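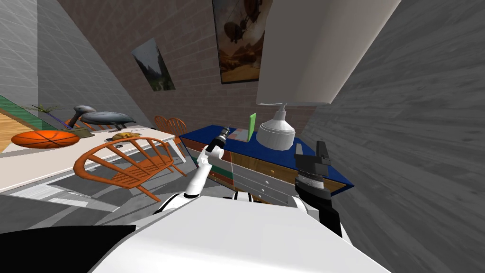
The two-armed robot at the blue-topped cabinet in a simulated dining room, rendered in Volider. Picture: Plevine

Plevine opens home robot simulator to paying customers

Nov 15, 2019

Software firm Plevine has put its household robot simulator, Volider, on general sale after a trial with a small group of university labs and appliance makers.

Volider lets a customer drive a two-armed robot through furnished rooms on a desktop computer and save what its cameras record along the way. The recordings can then be used to train or test control software before it goes anywhere near a real machine.

The release comes with 20 rooms and a library of 3,264 household objects, from lamps and chairs to ornaments and sports gear. Customers can move furniture, swap wall and floor finishes and change the light. They can also import their own objects, although the company says anything with moving parts still has to be set up by hand.

Product manager Roya Moradi said the trial group had asked for rooms with more in them.

"The early ones were a table and a cup," she said. "People wanted paintings, pot plants, a ball left on the table. Their software was fine in a bare room and got lost in a normal one."

Each arm can be driven separately, either from a script or with a pair of hand controllers. The package records a view from the robot's body and a closer view for work with the grippers. Both are saved with the joint positions, so a run can be played back or started again from any point.
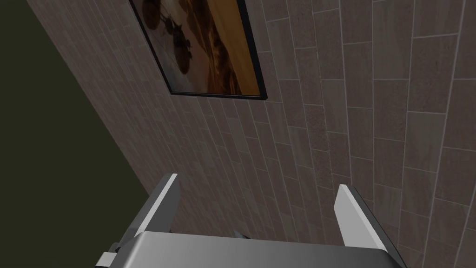
An open gripper with a tiled wall and framed artwork behind it. Picture: Plevine

A licence covers one workstation for a year. Plevine is not publishing prices and says quotes depend on the number of seats and the level of support. Teaching licences are available to schools and TAFEs, with a limit of six seats per campus.

Aqeel Khattak, who runs the robotics lab at Whitfield and took part in the trial, said his group had used Volider mostly for reaching and grasping practice.

"We ran 100 attempts at the same cabinet overnight and looked at the failures in the morning," he said. "You can't do that with the real arm unless somebody stays back to reset it."

He said soft items were the weak point. Tea towels and cushions behaved stiffly, and his students had stopped using them. The colours on some wall tiles also looked flat in low light, which made the wall harder for their software to pick out.

Moradi said cloth was being reworked and an update was planned for June. Better lighting would follow, but she would not give a date for it.

Grumitell, which sells a competing package aimed at warehouses, said it had no plans to move into home settings. Spokeswoman Wendy Tunstall said its customers were "asking for pallets, and that's what we do".

Volider runs on Windows and Linux and needs a recent graphics card. A full install takes roughly an hour. Existing trial users keep their saved rooms and recordings, but will need a new licence key by the end of the month. Requests for keys and demonstrations go through the sales desk at Plevine.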